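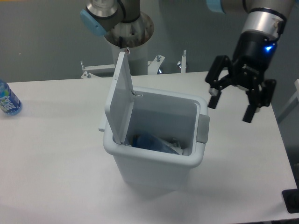
Chapter 6

Scoring, Handicaps and the Settling of Wagers in Golf

6.1 Introduction

Golf differs from most sports in that its competitors seldom play under the same conditions. Those who start early may meet calm air and soft greens, while those who start late may meet wind and firmer ground. This chapter considers how scoring systems deal with such differences, and how bookmakers take account of them when they set a price.

6.2 Stroke play and match play

In stroke play, every stroke is counted and the lowest total wins. In match play, the contest is decided hole by hole, and one very poor hole costs the player no more than a narrow loss would. The Gravdale Cup, used as a case study throughout this chapter, is a stroke play event with a field of 157.
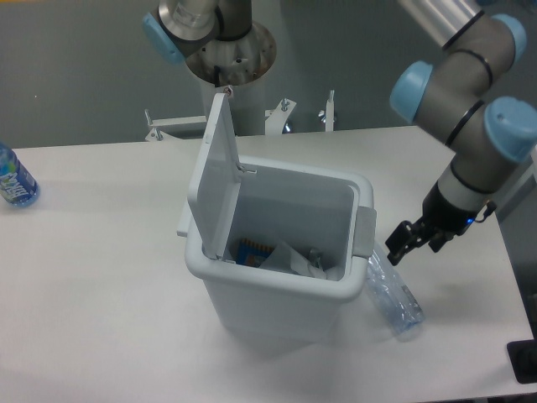
The cup is played on the links at Dulcombe, where the first round begins on 25th July. A reduced field of 14 then contests the final round. Odds are published before the draw for starting times is known, and are revised once it has been made.

6.3 Interrupted rounds

Where play is suspended, scores already returned stand, and unfinished rounds resume from the point at which they stopped. A wager on the first-round leader is not settled until the last card is signed. Students should compare the Yule and Tundik methods of pricing an unfinished round, both of which are set out in section 6.4, before attempting the exercises.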